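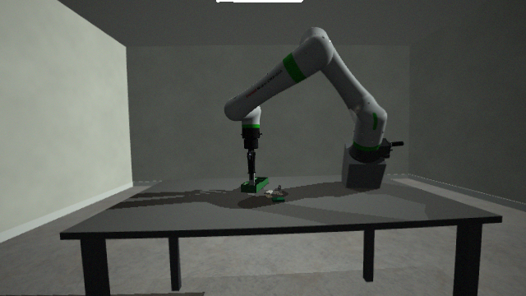 The director of "Stosen" rewrote the last scene during tech week. The play, a two-hander set in a closed ferry terminal, runs 90 minutes without an intermission and opens in May at the Dureo, a 17-row house that used to show second-run movies.

"The old ending had the sisters make up," she said. "We read it out loud on a Saturday and both actors went quiet at the same spot. They didn't believe it."

She wrote four new versions and kept the shortest. In it, the older sister reads a bus schedule to the younger one and the lights go down before she finishes.

She came to theater late, after years of doing payroll for a trucking company. Her first play, "Gernus," closed after two weekends. She still likes the second act.

"I had too many people in it," she said. "Everyone came on, said who they were and left. With two, they have to deal with each other."

The actors trade roles every other night, which meant learning the whole script. One of them told her it was the hardest job she had taken. The director said rehearsals ran long for that reason and the budget for costumes shrank to pay for them.

Asked about a transfer, she said she had talked with Lu, a small company upstate, and had not signed anything.

"They want to see it with an audience first," she said. "So do I."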